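**Two arms, one table, a bin of rubber spiders: the Lengate sorting kit, from the people who sell it**

Notes from a long call, typed up the same afternoon. The company is Lengate, the product is the Branholm, a two-arm tabletop kit for labs and small teams who want to teach picking and sorting. I spoke to the product lead, who asked to go by job title only. Fine by me.

First question, the obvious one. Why toys?

"Because they're annoying," the product lead said. "A box is easy. Anything with flat sides is easy. You give a gripper something with legs going every direction and it has to decide where to grab. You learn more in a morning of spiders than a week of boxes."

They do use foam cubes too. The cubes squash, which is its own problem - grip too hard and the block changes shape in the jaws. So the starter task is spiders and cubes mixed up on a table, slotted baskets behind, sort by kind. Sounds like a kindergarten job. I said so.

"Try it with pliers," was the answer. "With your arms stretched out. Looking through a tube."

Price came up early because I always bring it up early. The Branholm is leased, not sold, minimum term 13 months. I asked why thirteen and got a laugh and somthing about the accounting year. Moving on.

What's in the lease: both arms, the clamps, wrist cameras, a fixed camera, the cabling, the software (called Galanis, sold separately if you already own arms). Table not included. That one surprised me.

"Everybody has a table. Shipping a table is misery. We tell people what size and they sort it out."

Setup time was the part I pushed on. The brochure says 40 minutes. I've unboxed enough of these things to be suspicious, so I asked for the real number, first time, person who's never seen it.

"Forty is for somebody who's done it once already. First time, call it a morning. The arms go on fast. It's the cables. People route them nice and tidy and then the elbow swings out and there's no slack. You want a loop. An ugly loop. We put that in the manual in bold and people still zip tie everything flat."

And calibration?

"Built in, you run it at the start of the day. If somebody leans on the table, run it again."

Then the wrist cameras, which is what Lengate really wants to talk about. Each arm carries its own small one, looking out past the fingers. The pitch is that the overview camera tells you what's on the table and the wrist view tells you about the grab. I asked if that isn't just twice the data to store. Yes. They admit it. 68 gigabytes for a decent day's recording on the customer they quoted me, a parts supplier who didn't want naming.

"Disk is cheap. Redoing a week because you couldn't see the fingertips is not cheap."
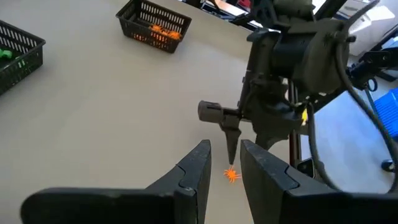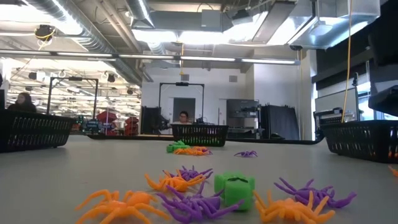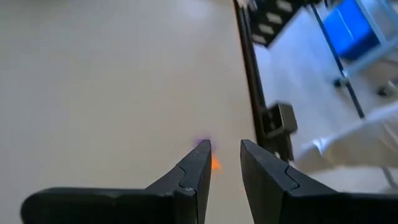

*The Branholm sorting task. First and last: wrist views. Middle: the table from the fixed camera.*

I wanted to know about the blur. Wrist footage I've seen from other kits has the fingers soft and the table sharp, or the other way around, and it bugs me.

"You pick your distance. We set focus for the object, since that's the thing you're deciding about. The fingers are always in the same place in the shot, you don't need them crisp. We had one customer ask for autofocus. We tried it. It hunts all the time. Awful."

What about overlap - one toy lying on top of another?

"That's the good stuff. Don't tidy it. People's instinct is to lay everything out in a nice grid before they hit record, and then the model only ever knows nice grids. Dump them out. If legs are tangled, leave them tangled."

Does it cope, though? Long pause here. The honest answer was sometimes. On separate items they're happy. On a tangle, the default policy tends to grab whatever's on top and bring a passenger along. The next Galanis release is meant to help, it lets one arm hold while the other pulls. Due in May. I'll believe it when I see it, and told them that, and they took it well.

Two arms also means two arms in each other's way. Asked about collisions.

"They know where each other are. There's a keep-out margin, you can set it yourself. New users set it huge and then wonder why nothing gets picked. Start at 21 millimeters, go down from there when you trust it."

Support is by chat and phone, office hours only. There's no on-site visit in the base lease. Spare fingertips come in the box, more are cheap, and swapping them is two screws. The product lead called fingertips "the pencil leads of the business."

Compared with the Brovdale, which is the kit most readers ask me about? Lengate obviously thinks theirs is better. Pressed for one thing the Brovdale does better, I got: "Quieter. Theirs is quieter. We're working on the fans." Respect for that.

Who should not buy it?

"If you want to move heavy stuff, no. If you want a thing that works the day it arrives and you never touch it again, no. It's a teaching kit. You have to sit with it."

Last thing I asked was whether customers get the spiders. They do, a mixed bag of spiders and cubes ships with every lease. The baskets too. Extra spiders are on the order form, under consumables, because apparently the legs come off after a while.

Lease terms and the cable page of the manual are both on the Lengate site. Read the cable page first.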